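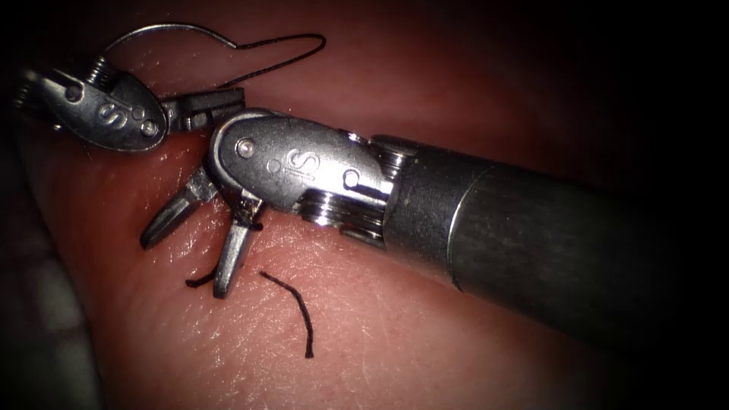
Two instruments and a suture thread over the tissue surface, Nurnstead lab.

Visit report: automated suturing at Nurnstead
September
By the Alel site editor

The Nurnstead group opened its bench to visitors for one afternoon, and the suturing station took up most of it. The work concerns a policy, named Magyar, that drives two surgical instruments from endoscope images and joint readings. It is trained by imitation on recorded human demonstrations.

The training set holds 2000 demonstrations, split into needle pickup, handover and knot tying. Knot tying is the hard part. Thread has no fixed shape, it hides behind the jaws, and strands catch on the instrument. Polished wrist housings also throw highlights into the image, which upset an earlier version of the tracker.

The result on show was a change in how actions are expressed. Cable-driven arms report their own position poorly, so the group dropped absolute coordinates and has the policy predict each motion relative to the current tool pose. Over 353 knot trials the relative version finished 86 percent. The absolute version was stopped after 60 trials because the jaws kept closing short of the thread.

Failures are logged by phase. Most occur while the loop is being wrapped, when one wrist passes close to the other. A cut end lying on the tissue can also be mistaken for the live tail. The group now adds loose pieces to some demonstrations on purpose.

Vivico supplied the data logging software. Questions about force sensing got a short answer: there is none yet, and thread tension is judged from images alone. Code is to follow with the paper.

Comments

tmk86: Is the 86 percent with the same thread color throughout?

benchside: They said black only. Blue is planned.

oldloop: Would like to see the failure log by phase published too.

Contact | Copyright Alel | Back to top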